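Skills Room Notebook – Suturing Bench
Namulura Surgical Skills Centre
Entry: 2021-01-21
Room 706

Purpose of session

To work through the running suture exercise on tissue with the revised bench layout, and to settle the thread length and the spacing of bites before the July course. The previous entry left both matters open. The written procedure still calls for the longer thread, and several colleagues have noted in the margin that it is difficult to manage in the final third of the closure.

Preparation

Tissue was taken from the Mollari delivery and trimmed on the side bench. Pieces with a torn or ragged margin were set aside for knot practice. The piece selected was pinned at the corners on the Kolář board, with enough tension to hold it flat and enough slack for the surface to give a little when the needle enters. The pins should be placed well outside the working area. On the last occasion a pin near the upper corner caught the thread twice, and the time spent freeing it made the timings useless.

The surface was moistened before starting and the spray bottle was left within reach. Tissue that has been allowed to dry drags on the thread and gives a false impression of how much pull is needed. The lamp was lowered one notch. This setting still produces glare on the moist surface, but a further notch leaves the working area too dim to judge depth.

Black thread was used throughout. The undyed thread supplied with the Wemeo practice packs was tried in the previous session and was hard to follow against pale tissue. It should be kept for the pad exercises, where the background is darker.

Work at the bench

The first pass used the longer thread, as written. Placement of the early bites was satisfactory and the entry points were even. Difficulty began when the slack had to be carried across the field between bites. With a long tail, there is always a length of thread lying over the tissue, and it tends to settle close to the wrists of the instruments. The operator must then stop, lift the strand clear and find the working end again before continuing.

The tissue itself held up well. Its colour varies across the piece, with pinkish-red areas giving way to something more muted, and this should be mentioned to trainees at the outset so that they do not read a change in colour as a sign of damage. Faint creases in the surface are likewise of no concern, although they can mislead the eye when a straight line of bites is wanted. A light ink mark at each end of the intended line is recommended.
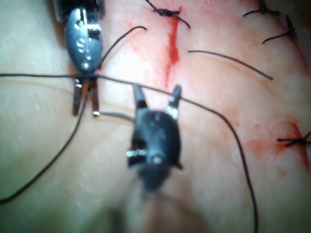 Thread length and handling

The second pass used a shorter thread, cut to nearly two-thirds of the first. The whole line was completed with seven bites and enough remained for the finishing knot. Fewer pauses were needed, and those that did occur were brief. The shorter length is therefore preferred for the course.

The following points on handling are to be added to the procedure:

Pull the thread through in short stages, and look for crossing strands before each one.

Keep slack to one side of the line. The left side suited this layout, but the choice matters less than keeping to it.

Do not grasp the thread in the middle of a length that will later pass through tissue. It frays, and the frayed part catches on the next bite.

Release tension before changing direction.

Spacing

Even spacing was easier to keep when the distance was judged from the last exit point and not from the end of the line. Two bites in the first pass were set too close together and the edge puckered between them. They were left in place for reference and the piece has been kept in the cold store, labelled with the room number.

Outstanding

Confirm the remaining stock of black thread. Replace the bent pins on the Kolář board. Amend the thread length in the written procedure and initial the change. Repeat the second pass on a thicker piece of tissue before the spacing is fixed – the present figures apply only to the thinner Mollari pieces.

Bench wiped down and sharps counted at close. Lamp left at the lower setting.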